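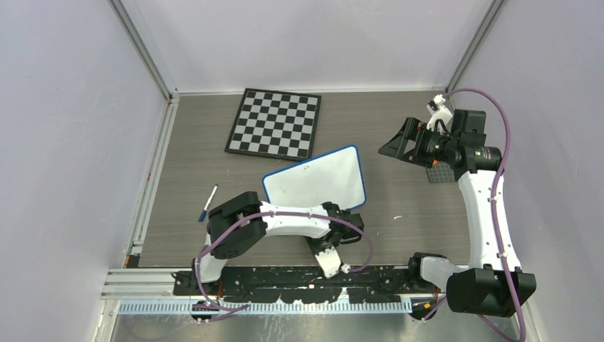 *Chessboard, white board and marker pen.*

The Plisitz Education Office will extend its Chess and Writing course to all of its elementary schools in February, following a trial at the Bilgin and Dilar schools during the fall term. The office confirmed the decision this week in a notice to principals and families.

Under the course, students play short chess exercises in pairs and explain their moves in writing on a small white board kept beside the chessboard. A total of 653 students took part in the trial. The extension will be paid for from the existing classroom materials budget, and families will not be charged.

Bülent Keskin, who coordinates the course for the office, said the two schools had asked to continue before the trial was over.

"Teachers wanted to know by the end of the term whether they could keep the boards," Keskin said. "We were able to tell them yes, and to say that the other schools would be joining them."

**How the course works**

Each session begins with a bare chessboard. The teacher reads out a position, and the students place the pieces named. One student in the pair then makes a move while the other writes down what the move was and what it was meant to do. The students change places after each exercise, so that both have a turn at the white board.

Early exercises use very few pieces. In the first, a single rook is put in a corner and students are asked to write the squares it can reach. Later ones introduce the knight, whose move most beginners find hard to put into words, and then simple endings with a king and pawns. Full games are not part of the course until the second half of the term, and a school may leave them out if time is short.

The writing follows a set pattern. Students in the lower grades write one sentence, beginning with the name of the piece. Students in the upper grades write the move in standard chess notation and add a sentence giving their thinking. Spelling is corrected by the pair before the board is wiped. Teachers are asked not to grade what appears on the boards, and nothing written on them is collected.

Keskin said the office had considered using notebooks and had tried them in one class at the Bilgin school.

"The notebooks were tidy, but children were slow to change a sentence once it was on paper," he said. "On a white board they rub out half of it and try again. We saw much more writing that way, even if very little of it was kept."

At the end of each unit, students choose one explanation and copy it onto paper to take home. Some classes at the Dilar school displayed these sheets in the hallway, next to a diagram of the position each one described.

**Materials**

The office has ordered 600 classroom sets for the spring. A set contains a chessboard, a bag of pieces, a white board and a marker pen. The pieces are stored apart from the boards, in drawstring bags, after teachers in the trial reported that loose pieces were being lost between lessons. Spare pawns will be sent to each school in a separate box.

The sets were assembled by Zeketti, a school supply firm based in Plisitz, which also supplied the trial. Deliveries will be made to school offices and should be signed for by a member of staff. Schools are asked to check the bags on arrival and to report missing pieces to the Education Office, not to the supplier.

Sets are meant to be shared between classes, and principals have been asked to draw up a timetable for their use before the first lesson. A school that expects to run the course in several classrooms at the same hour should tell the office in advance. Additional boards can be lent for the term, but there are not enough in storage to meet every request.

Marker pens have caused the most questions. Only the pens supplied with the sets, or others marked as suitable for white boards, should be used. Several boards at the Dilar school were stained during the trial when permanent markers from another classroom were put away with the sets. The boards were cleaned by the school and most were returned to use. Pens should be capped as soon as a student has finished writing, and they should be laid flat in the tray.

Cloths are not included in the sets. Schools may use any soft, dry cloth, and many classes in the trial asked students to bring one from home.

**Room and tables**

The course does not need a special room. Any flat table wide enough for a chessboard and a white board to lie next to each other is suitable. Single desks were found to be too narrow in some of the Bilgin classrooms, where students ended up writing with the white board on their knees. Two desks pushed together solved the problem, although the gap between them had to be closed carefully to keep the chessboard level.

Teachers are advised to set the white board to the side of the chessboard nearest the student who is writing. Left-handed students may prefer it on the other side, and pairs should be allowed to move it. The chessboard itself should be turned so that each player has a light square in the right-hand corner. This is the usual rule of the game, and the written exercises depend on it.

Noise was raised as a concern by one of the trial classes, which met next to a reading room. The office has agreed that felt-bottomed pieces will be supplied where a school can show that they are needed.

**Training for teachers**

A training session will be held at the Education Office in Room 17, beginning at 3 p.m. It is open to any teacher who will be leading the course, and no knowledge of chess is required. Teachers from the Bilgin and Dilar schools will present lessons they used in the fall and will answer questions. Principals will receive the date with their delivery schedule.

Those attending will work through the opening exercises in pairs, as students do, and will be given the printed teacher's guide. The guide has been revised since the trial. The section on notation is shorter, the knight exercises have been moved later in the course, and a page has been added on pairing a confident player with a beginner. The earlier edition should be discarded to avoid confusion over exercise numbers.

Teachers who already play chess are asked to keep to the order of the guide. Keskin said that some of the more experienced players on the staff had been tempted to move on to openings in the first weeks.

"Some children enjoyed that very much, and others stopped writing altogether," he said. "There are school clubs for the children who want to go further, and we are glad to point them there. The course has a different purpose. We want a child to be able to say in a clear sentence why the bishop went where it went."

**Comments from the trial**

The office collected written comments from teachers at both schools at the end of the fall term. Most were favorable. Teachers wrote that students who were reluctant to write in other lessons were willing to do so when the subject was a move they had just made. Several noted that arguments over moves became shorter once the reason had to be written down.

There were also criticisms. Some teachers found the sessions too long for the youngest students, and the guide now allows the lesson to be split over two mornings. Others asked for more exercises that could be done by one student alone, for days when a partner was absent. A small number of these have been added at the back of the guide, and the office intends to write more over the summer.

The comments did not include test results, and the office has not made any claim about the effect of the course on reading or writing scores. A review is planned after the spring term. It will look at samples of the explanations copied onto paper, with names removed.

**Information for families**

Families do not need to buy a chess set or any other materials. Students may be asked to explain an exercise at home, using a drawing of the board in place of the real one, and a blank diagram will be sent with the first unit for this purpose. It may be photocopied freely.

The notice to families is available from every school office. Parents who would like to see a session should speak to the class teacher, who can arrange a visit once the first unit has been completed. Questions about the course may be addressed to Bülent Keskin at the Plisitz Education Office.

Schools that wish to change their delivery address should write to the office before the end of the month.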